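Teaching by hand: how tight do you close on the soft-looking stuff?

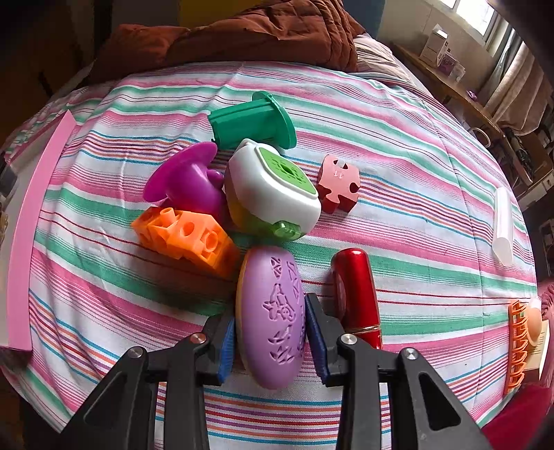
Going for the lavender oval, striped bedspread, far too many toys

catix_276
I'm doing tidy-up demos with the hand-held gripper, one toy at a time, and I keep second-guessing my squeeze. With the lavender one I bring the blue pads in on both sides and close slowly. Should I be doing it the same way every time, or mixing it up a bit? I've done 40 so far and my wrist is cactus.

gekness
Same way every time, at least to start. My first policy learnt every little dither I made, colour me embarrassed. Do 10 clean ones, train, have a look, then go back for more.

Leonilde C
Disagree with gekness, sorry! If you only ever come in straight, it's lost the minute the toy is turned a bit. I'd vary the approach and keep the closing speed steady. Also, move that red cylinder away from your right jaw for the first batch.

gekness
Fair on the angle. I'd leave the red thing though, clutter is the whole point of a tidy-up task.

kuipers_tavares
Has anyone tried this by remote control instead? I did 4 hours on a leader arm in June and couldn't judge the squeeze at all. Went back to hand-held and my grasps looked heaps better.

catix_276
Ta all. Going with varied angles, slow close, and the red one stays. Will post the next lot after tea.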